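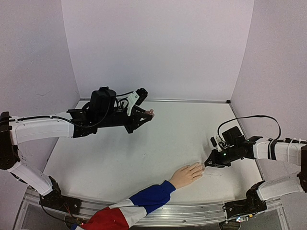
The smudges are the faint dark marks just to the right of my hand.

Dark smudges on a matte white tabletop that won't wipe off

Posted Dec 12, 2024 by pale_lavender_wall

I have a white work table with a matte top, and it has started to pick up dark smudges near the front. They are faint, but the rest of the top is so plain that my eye goes to them every time I sit down. I would like to get them off, or at least stop making more of them.

The table was bought used in August. The seller thought it came from Linetti but had no paperwork, and there is no label on the underside. I don't know if the top is painted, laminated or something else. It doesn't feel like glass or metal. It is more of an off-white than a bright white, with no shine to it at all.

So far I have tried:

Warm water and a microfiber cloth. Nothing came off on the cloth that I could see.

Dish soap in warm water, same cloth. This might have made the marks a little lighter, or they might have just looked lighter while the top was damp. Once it dried I couldn't tell.

A pencil eraser on one small spot. It did a bit, but it left crumbs everywhere and I got tired of it.

I haven't tried anything stronger. The shop where I get my cleaning things (Stoica) suggested Midolum spray, and I have a bottle of it here unopened. The bottle says "for hard surfaces" and not much else that helps me. My worry is that I'll end up with a clean, shiny patch in the middle of a dull table, and that would bother me more than the smudges do.

Two other things that might matter. The table has walls on three sides, a pale color with a bit of lavender in it, and I don't want cleaner running down into the back where there is a thin metal strip between the top and the wall. Also, the table can't be moved, so whatever I do has to be done from the front.

Does anyone know what kind of marks these are likely to be, and what is safe to use on a finish I can't identify?

sawdust_and_vinegar

You can't tell for sure from a picture, but on a pale matte surface the usual suspects are rubber, metal, graphite and plain hand grease with dust stuck in it. They come off in different ways, so it's worth working out which one you have before you open the bottle.

Start with a dry white cotton cloth wrapped around one finger. Rub one mark firmly for a few seconds and look at the cloth. If you see gray on it, the mark is sitting on the surface and will come off with patience. If the cloth stays clean, go on to the next step.

Put a little rubbing alcohol on a fresh part of the cloth and test it somewhere out of sight first. On a table boxed in like yours I'd use the underside of the front edge if it has the same finish, or a back corner if you can reach one. Dab it, wait, and look at both the cloth and the table. If white color comes off on the cloth, you have paint that doesn't like alcohol, so stop there. If nothing happens to the finish, try it on a smudge. Rubber and grease both tend to give up pretty fast with alcohol.

If it's metal (something aluminum or steel dragged across the top), alcohol won't do much. Those marks are tiny bits of metal caught in the texture of the finish. A matte top is slightly rough, and it works like a very fine file. For these I use baking soda mixed with water to a thin paste, spread on with a fingertip and rubbed lightly with a damp cloth. Go over a wider area than the mark itself and fade out toward the edges so you don't get a spot with a border around it. Wipe with clean water two or three times - baking soda leaves a haze if you leave any behind - and dry it right away.

I would not use a melamine sponge as your first try. They work, but they are an abrasive, and on a matte finish they can leave the exact shiny patch you're worried about. If you do end up using one, keep it very wet and don't press.

As for the walls and the strip at the back, don't spray anything onto the table at all. Put the cleaner on the cloth, wring it out well, and work from the back toward yourself. That keeps the wet side away from the joint.

mrs_tidy_drawers

Magic sponge. Takes ten seconds. I have a white kitchen table and do it every week and it is fine.

halfcoat

I had almost the same problem on a painted bench, so I'll add what happened when I got it wrong.

I used Midolum on mine. It took the marks off well, but I had left it on for 12 minutes while I answered the phone, and the paint under it came up slightly soft. When I wiped it there was a dull ring where the puddle had been. I think it would have been fine if I had wiped it off right away. If you want to use the bottle you have, put it on a cloth, wipe, and rinse straight after. Try it in a corner first, as said above.

The ring would not come out, so I ended up redoing that end of the bench. In case you ever get to that point with yours, and only if you find out it is painted:

Wash it with dish soap, rinse it and let it dry overnight.

Sand lightly with 600 grit, by hand, using a flat block. You only want to even out the surface. Don't try to get down through the paint.

Vacuum, then wipe with a barely damp cloth.

Mask the walls and the metal strip. Use wide paper or film on the walls, at least 12 inches up.

Put on 2 thin coats of a matte finish with a foam roller and leave a full day between them. I used Nemance in their flattest white, and it was still a touch brighter than the old paint, so I did the whole top and not just the end. I'd plan on doing the whole thing from the start. Off-white is hard to match.

Leave it alone for a week before you put anything on it that could stick or scratch. Mine felt dry the next day, but I put a toolbox on it and it left four little squares.

If your top is laminate, none of this applies and you should not sand it. One way to check is to look at the front edge from underneath. Laminate will usually show a thin line where the sheet ends. Paint will wrap around the corner or stop in an uneven line.

For keeping new marks off, I cut a piece of clear matte desk film for the part I use most. It isn't invisible, but from a normal sitting position I don't notice it. Get the kind with no adhesive. Dust gets under it, so lift it and wipe now and then.

pale_lavender_wall

Thank you, that helps. I did the dry cloth test and got a little gray on it, so at least part of this is on the surface. The spot under the front edge took alcohol with no color coming off. I'll do the smudges with that next and keep the baking soda for whatever is left. The Midolum is staying closed for now.

I looked for the thin line at the edge and I can't decide if what I see is a line or just dirt. I'll clean that too and look again.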